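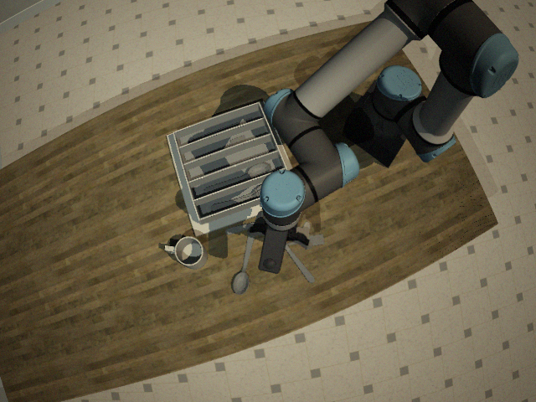 Sorting the cutlery: a canteen supervisor on working with a robot arm

The staff canteen at Vorkance's Brovness site serves 532 people on a full day, and all their knives, forks and spoons have to be sorted by the time the next sitting begins. Until March that was done by hand. Now a robot arm does a share of it, and the woman who supervises the wash-up area has had to rearrange the work of a team of 18.

She was against it at first. "I'd been told it was coming, and that was all I'd been told," she says. "People asked me if their hours were safe and I had no answer for them. That was a bad fortnight."

Nobody lost hours, she says, but the shifts moved. Sorting used to be the last job of the afternoon, done sitting down, and the older members of the team relied on it as a rest for their feet. "It was dull work but you could talk. When they took it away, those people were back at the racks, standing. I had to go and ask for stools and an extra break. We got the break in May. We're still waiting for the stools."

The arm was tried out in simulation before it was fitted. The supplier, Baek, built a rendered version of the job, with a table, a divided tray and loose cutlery beside it, and invited her to look at the results on a screen. She found that more useful than the meetings.

"I could point at things. I said, you've got a few utensils there and a mug. We get them in heaps, tangled up, with a napkin in the middle. They went off and changed it."

In one week in June she asked the team to keep a tally. The arm put away 3129 pieces, and people did the rest, mostly teaspoons and anything bent. Forks that catch on each other still have to be pulled apart first. If the gripper drops something, the arm stops and a person has to clear it and press the restart.

"So it's someone's job to be nearby," she says. "I put that on the rota as a proper duty. Before that, whoever was closest got shouted for, and it was always the same 3 people."

Two of her team have been trained to change the gripper fingers, and she has asked for that to be recognised in their pay. The company has said it will look at the grading in the autumn.

Would she go back to sorting by hand? She thinks about it. "For the wrists, no. I had two people with sore wrists last year and they're better off. For the company in the afternoons, yes - I miss that. It's quieter now, and the new ones don't get to know each other as fast."

A second arm is planned for the Brondamus site. She has offered to talk to the supervisor there, and has told Vorkance that the stools should be ordered first.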